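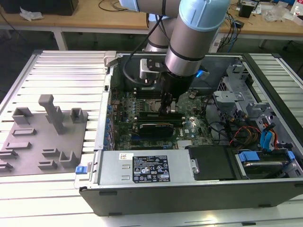 Section 4. Adding or Replacing Memory

Memory is the part most people come to this guide for, and I'm glad, as it is the friendliest upgrade you can make to an older desktop and one of the few where an hour's patience on a quiet evening gives you something you'll feel every day afterward. If you have worked through Section 3 you already have the side panel off and the case lying down with the open side facing the ceiling, and you've had a moment to get your bearings. On a board like this one, with "DELL" printed sideways in white, the memory slots come in two banks, one on either side of the processor socket area, and it is the lower bank, the one with the pale end clips and the green-edged modules, that we'll use for most of the explanations below. Your own board may have a single bank, or its slots may run the other way. Don't let that worry you. The clips and the notches work alike, and once you've done one slot you have more or less done them all.

This section was written by Gavin Shearer for the Norlow Home Repair Guide and revised in December 2017 with many helpful corrections from Desmond Dvorak, who has taught the Blackwood evening class for longer than either of us likes to add up.

4.1 What you will need

The new modules, still in their packaging. Please leave them there until step 7.
A medium Phillips screwdriver, in case a drive cage or bracket has to move.
A small flashlight, or a desk lamp with a neck you can bend.
A soft brush or a can of compressed air.
A saucer or jar lid for screws.
A grounding strap, if you own one. (If you don't, see the caution below.)
A pencil and a scrap of paper.

A word on buying. Memory is sold by type and by speed, and the types do not mix. The notch in the bottom edge sits in a different spot for each type, so a module of the wrong kind simply won't go in, however nicely you ask it. Look up your computer's model number on the maker's support page and write down three things before you shop: the type, the largest size each slot will take, and whether the machine wants modules in matched pairs. Workstations and small servers may also call for a special kind (you'll see "ECC" or "registered" in the listing), and ordinary desktop memory will not do in its place.

4.2 Before you touch anything

CAUTION: Shut the computer down fully and pull the power cord out of the back. Sleep mode doesn't count, and neither does flipping the switch on the power strip.

CAUTION: With the cord out, hold the power button in for 3 seconds. This drains what charge is left on the board. You may see a fan twitch, and that is fine.

CAUTION: Static electricity can hurt memory without leaving any mark you could find. Wear the grounding strap clipped to bare metal on the case, or get in the habit of touching the bare metal of the frame each time you come back to the machine. Wool sweaters and carpeted floors are a bad pairing in February, when the air in a heated house is at its driest. Roll up your sleeves and work in the kitchen if you have to.

Do not open the power supply for any reason. Nothing in this guide asks you to.

4.3 Getting to the slots

1. Lay the case on a steady, flat surface with the open side up. A towel underneath will keep it from scratching the table, but keep the towel away from the inside of the case, as lint travels.

2. Draw a quick sketch of what you see. It needn't be pretty! A box for the board, lines for the memory slots, a mark by each one that is filled. Note any cable you expect to move, and where each end of it goes.

3. Ease aside any cables that cross the slots. If one must be unplugged, pull on the plug and never on the wires, and feel for a small latch first.

4. If there's dust, clear it now, before a slot is open. Short puffs of air, with the can held upright. If a fan is in the way, hold its blades still with a fingertip while you blow.

Note: You'll find other slots on the board, and readers do sometimes write to us after trying to fit memory into the wrong one. Expansion slots are for cards, such as a graphics or network card. They sit nearer the rear edge in most cases, and a long one may have a latch at one end that looks a bit like a memory clip. Memory slots come in a group, side by side and close together. If what you're looking at stands alone, check your manual before going further.

4.4 Taking out the old modules

5. Choose the module nearest you. Press the clips at both ends of its slot outward and down, using your thumbs, with the same gentle push on each side. The module will rise a little in its slot. Some boards have a moving clip at one end only, and there you release that end and tip the module slightly as you lift.

6. Take hold of the module by its short edges and lift it straight out. Try not to touch the row of gold contacts along the bottom. Lay it on its antistatic bag or on a sheet of plain paper, and write the slot number on your sketch. If you're keeping some of the old memory, do this for each one you remove.

Note: If a module seems stuck, stop and look at the clips again with your flashlight. Nearly always one of them has opened only halfway. Rocking the module a hair from end to end is all right. Rocking it from side to side is not, as you can crack the slot.

4.5 Putting in the new ones

7. Open the first package and hold the new module by its short edges. Find the notch in the bottom edge. It's off center on purpose.

8. Find the matching ridge in the slot and turn the module around until the two line up. Take your time here. Desmond has his students say "notch" out loud before they push, and while it gets a laugh every term, the class goes through fewer modules than it used to.

9. Make sure the clips are fully open. Set the module into the grooves at the ends of the slot and let it stand upright.

10. Press down on the top edge with both thumbs, one near each end, until the clips swing up and catch. It takes more force than most people expect the first time. You should feel each end go home, usually with a click.

11. Look along the slot from the side. The module should stand level, with an even line of contact along its whole length. If one end is high, open the clips and start over from step 9.

12. Repeat for the rest, following the order given in your computer's manual. Slots are usually numbered on the board in tiny print, and the numbering doesn't always run straight across. Machines with two banks often want them filled evenly, so please don't guess.

4.6 Closing up and checking

13. Plug back in anything you unplugged, using your sketch. Run a finger lightly around the work area to be sure no cable is resting on a fan or pinched under a bracket.

14. Count the screws in your saucer against what you took out. A loose screw on a live board can do real harm, so if one is missing, tilt the case gently and listen for it.

15. Connect the power cord, the screen and the keyboard, and leave the side panel off for the moment. Turn the computer on. The first start after a memory change may take longer than you're used to, with a blank screen for part of it. Give it a few minutes before you decide something's wrong.

16. Open the system information page and check that the total matches what you installed. Then shut down, pull the cord, and put the panel back on.

4.7 If it doesn't start

Beeping with no picture: unplug and reseat every module, beginning again at step 5.
Still beeping: try a single module in the first slot your manual lists, then add the others back one by one.
Total is too low: one module isn't fully seated, or it's in a slot the board doesn't read in that order.
Date and time have gone wrong: look to the round coin-cell battery on the board, covered in Section 5.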